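# Häufige Fragen zum Novon Griff-in-die-Kiste-Paket

Stand: August. Zusammengestellt von Edvin Magnusson und Aigars Jõgi, Anwendungstechnik Flirnstead. Fehlt eure Frage? Schreibt uns, wir ergänzen laufend!

## Was ist Novon eigentlich?

Ein Nachrüstpaket für Betriebe, die schon einen Roboter haben und ihm beibringen wollen, ungeordnete Teile aus einer Kiste zu holen. Es besteht aus Software, Kamerahalterung, Kalibrierplatte und einer Greiferfamilie, die Clarkent für uns baut. Den Arm bringt ihr mit.

## Welche Teile funktionieren am besten?

Längliche! Stangen, Profile, Leisten, Bolzen. Damit haben wir angefangen, und damit kennen wir uns immer noch am besten aus. Flache Stanzteile gehen auch, brauchen aber meistens den Magnetgreifer. Bei Federn, die sich ineinander verhaken, raten wir zurzeit ab. Mārtiņš Kazlauskienė aus unserer Entwicklung hat da etwas in der Schublade, und wir sind sehr gespannt darauf, aber versprechen wollen wir es noch nicht.

## Und die letzten Teile in der Kiste?

Unsere Lieblingsfrage! Eine volle Kiste ist dankbar, irgendein Teil liegt immer günstig. Spannend wird es, wenn nur noch wenige Stücke übrig sind und eines davon längs an der Wand liegt. Der Finger muss dann zwischen Teil und Blech, ohne dass Handgelenk oder Kabel den Rand berühren. Novon rechnet deshalb für jeden Griff den ganzen Arm mit, samt Kabelpaket, und probiert bei Wandlagen zusätzliche Neigungen durch. Findet sich kein freier Griff, kann das Programm ein Teil zuerst mit der Fingerspitze von der Wand wegschieben. 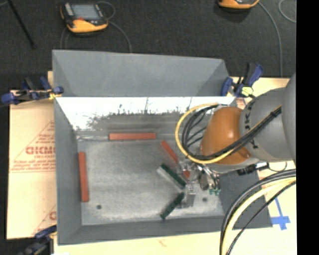 Flirnstead Anwenderheft, Ausgabe 30 · Seite 108

Rote und grüne Stangen in einer grauen Metallkiste sind auch unser Standardaufbau für Vorführungen. Am roten Stück an der Rückwand und an dem am linken Rand lässt sich gut erklären, was wir mit Wandlage meinen. Die beiden grünen laufen schräg aufeinander zu; bei solchen Paaren entscheidet die Software anhand der freien Fläche neben dem Finger, welches zuerst drankommt.

## Muss ich die Kiste festschrauben?

Nein, Klemmen reichen völlig. Wichtig ist nur, dass sie sich während eines Durchlaufs nicht verschiebt. Wer Kisten oft wechselt, nimmt besser Anschläge und lässt Novon die Kante bei jedem Wechsel neu einmessen (Menü »Behälter«, dann »Rand suchen«).

## Stört ein zerkratzter oder fleckiger Kistenboden?

Kaum. Wir trainieren absichtlich mit gebrauchten Behältern, und Schrammen bringen die Erkennung selten durcheinander. Schwieriger sind helle Lichtreflexe auf blankem Blech und Reste von Klarsichtfolie, weil die Tiefenkamera dort Löcher sieht. Gegen die Reflexe hilft eine schräg gestellte Leuchte, gegen die Folie ein Blick in die Kiste vor dem Start.

## Wie verlege ich die Kabel am Handgelenk?

Mit einer großzügigen Schlaufe! Zu straff verlegt, bremst das Kabel die letzte Achse; zu locker, bleibt es am Rand hängen. Dreht das Handgelenk vor dem Festbinden einmal von Hand in beide Endlagen. Den Durchmesser der Schlaufe tragt ihr danach unter »Kollisionskörper« ein. Das vergessen viele, und dann wundert man sich über seltsame Stopps am Kistenrand.

## Kann ich mit 2 Kisten arbeiten?

Ja, hintereinander oder nebeneinander. Bei hintereinander stehenden Kisten zählt die Reichweite, vor allem in der hinteren Ecke. Unser Reichweitenrechner zeigt euch vorab, welche Bereiche der Arm mit welchem Greifer erreicht.

## Wie lange dauert das Einlernen eines neuen Teils?

Mit CAD-Datei 30 Minuten, Kaffee inklusive. Ohne CAD-Datei scannt ihr das Teil auf der Drehplatte, das braucht etwas mehr Geduld. Danach empfehlen wir einen Probelauf mit 1.000 Griffen, am besten über Nacht. Das Protokoll ist eine wunderbare Lektüre: Man erkennt sofort, in welcher Ecke es klemmt.

## Läuft Novon mit meinem Roboter?

Sehr wahrscheinlich, wenn er sechs Achsen und eine offene Bahnschnittstelle hat. Schickt uns Typ und Softwarestand der Steuerung, Deividas Lapiņa prüft das und meldet sich bei euch. Bei älteren Steuerungen fällt manchmal die Bahnglättung weg, der Arm fährt dann etwas eckiger.

## Darf ich es vorher ausprobieren?

Unbedingt! Freitags ist unser Labor für Besuch offen, bringt eine Handvoll eurer eigenen Teile mit. Je krummer und öliger, desto lieber. Anmeldung bei Aivar Pētersons, bitte mit Teilegewicht und einem Foto der Kiste, in der sie bei euch normalerweise liegen.

## Was kann Novon nicht?

Durchsichtige Teile, stark verhakte Teile und alles, was sich beim Greifen verformt. Auch Kisten mit nach innen gezogenem Rand machen uns noch Mühe. Wenn wir nach dem Versuch im Labor glauben, dass es bei euch nicht rund laufen wird, sagen wir das auch so.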